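Automated Sorting at the Durnaro Site: Questions from Staff

Last updated 12th February

Which work is moving to the robot cells?
Returns sorting for the kitchen toy lines, and nothing else for now. Goods-in, repacking and dispatch remain manual.

Will positions be cut?
No positions are being removed in the returns area. Two sorting posts become cell operator posts at the same grade. Current sorters have first claim on them.

What does a cell operator do?
Loads the table, clears rejects, confirms the item list on the screen and logs every stop. Operators do not edit programs. Program changes go through Freya Marsden in Process Engineering.

How long is the training?
Three shifts alongside a trained operator, then a practical check. Time is paid at the normal rate.

Is my speed compared with the robot's?
No. Cell output is recorded per table. Manual benches keep the targets set in December.

What do I do if the gripper holds an item wrongly?
Press the emergency stop on the yellow box at the corner of the table. Do not pull the item free. Reset only after the arm has been checked and the log entry made.

What kinds of items go on the table?
Mixed pieces from the Solta range: play food, cups, plates and small appliances. Anything broken or with loose parts goes in the reject tote before loading.

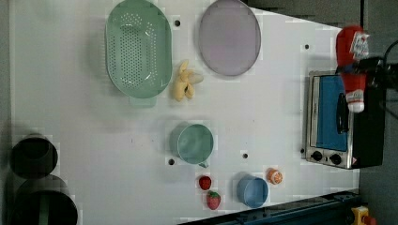

Sorting table from overhead, with the gripper holding a red toy ketchup bottle above the toaster oven.

Can I go back to manual work?
Yes. Operators may request a transfer after 6 weeks. Use the standard transfer form and give a copy to your shift lead.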